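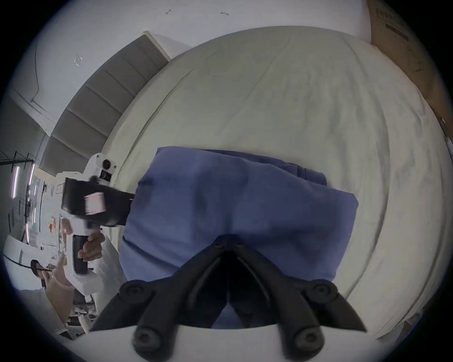
Setting up the Fakus handheld gripper kit for cloth tasks

Applies to the two-unit Fakus kit from Cletia, May firmware or later. Allow one hour for a first setup. You will need the kit, the charging dock, a laptop with the Fakus desktop app, and a flat, padded surface with a piece of cloth on it. A made bed works well. Towels and T-shirts are good first items. Leave fitted sheets until you have a few hundred clean takes.

1. Charge and pair

Charge both units to at least 85 percent. Below that level the app will pair them but will not start a session. Hold the power key until the status light blinks, then select Add Unit in the app. Pair the left unit first. The app assigns sides in pairing order, and swapping them later means removing both.

2. Check the jaws

Open and close each jaw pair by hand ten times. Travel should be even, with no click at the end. If one finger lags, loosen the pivot bolts a quarter turn, close the jaws fully, and retighten. Do not use thread locker. Henríquez, the service agent for North America, will not cover a pivot that has been glued.

Full opening on our review kit measured 100 mm. The spec sheet says the same.

3. Calibrate the opening

In the app, go to Unit > Jaw > Calibrate. Close the jaws, press Set Zero, open them to the stop, and press Set Max. Repeat for the other unit. The raw reading at full open should be close to 1034. A reading that drifts between presses usually means the sensor plug is not seated.

4. Set up the surface

Smooth the sheet, but small wrinkles can stay. Choose a cloth that contrasts with the sheet. Dark cloth on a dark cover gave us poor edge tracking even in daylight. Move loose cables clear of your wrists. If the room has colored light strips, run the white balance step with them in the state you plan to record in.

5. Record a take

Start with the jaws open just above the cloth. Wait for the tone. Lower one unit, pinch a single layer near a corner, and lift slowly. Bring in the second unit only when the first grip is steady. Fold, release both, and back away before you press Stop. Fast releases drag the top layer and the app flags them as slips.

Vendula Dvořáček at the Bralleldale test lab ran 118 towel folds on this procedure. Most of her rejected takes came from pinching two layers at once. Approaching the corner at a lower angle reduced the problem.

6. Export

Select the takes, choose Export, and leave Trim Idle on. Files stay on the units until you clear them from the Storage tab.

Known issues

The grip gets tiring in long sessions. The app loses the second unit if the laptop sleeps, and pairing must be repeated from step 1.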